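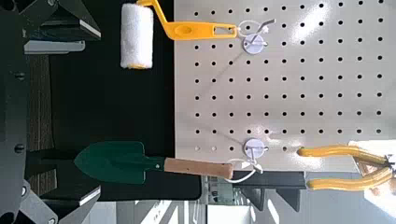 1/ Wrist camera or head camera for picking hanging tools
Spent Sun 28 July on this with Leonidas Politis. We wanted to know which view the controller should trust when the target is on a peg. Notes follow, mostly so I can find them in December.

2/ Wrist view first. The image comes in turned 90 degrees, so the pegboard stands on its side and the trowel points left. You can fix that in software. We left it alone because the Erell controller does its own rotation and doing it twice has bitten us before.

3/ The good part of the wrist view is that both fingertips and the hook are in the same picture. With the trowel you get the round end of the wooden handle, the peg and the cord together. Any error between finger and handle is right there to measure.

4/ The bad part is glare. A light board close to the lens pushes the exposure around, and the corner by the fingers washes out. Fila's default auto exposure was the worst setting we tried. Locking it one stop down helped on the board and cost us detail in the dark areas.

5/ Thin white cord on a pale board is hard for depth from either camera. We stopped asking for it. The planner now gets the peg and the handle, and works out the hang line from those two.

6/ Head view next. It gives you the whole job at once: the hooks, the tools and the basket they need to end up in.
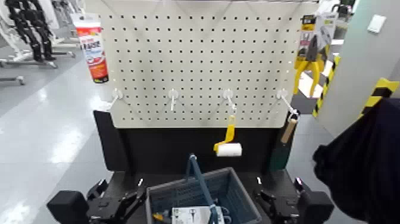
For planning the order of picks I would not go back to wrist only. It also shows which hooks have nothing on them, so the arm doesn't waste a trip.

7/ What the head view can't do is the last bit of the approach. From up there the wooden handle is short and tilted, and the hook it hangs from points down and to the right. The pose estimate drifts along the handle.

8/ Delay: 195 ms end to end on the head camera with the Lullano driver. Wrist was 29 ms better on the same machine. That gap matters less than I expected if you slow the arm near the board.

9/ Leonidas wants to run both the whole time and blend the estimates. I'd rather hand over — head camera to choose and get close, wrist camera for the grasp. We tried his way for 2 runs and the blended pose jumped each time the wrist exposure changed. He says that's an exposure problem. Fair enough.

10/ Settings I'm keeping: Major calibration target for both cameras, exposure locked on the wrist, handover once the handle is fully inside the wrist view.

11/ Still to do: the paint roller. The slot in the handle confuses the grasp scorer, which keeps wanting to put a finger through it.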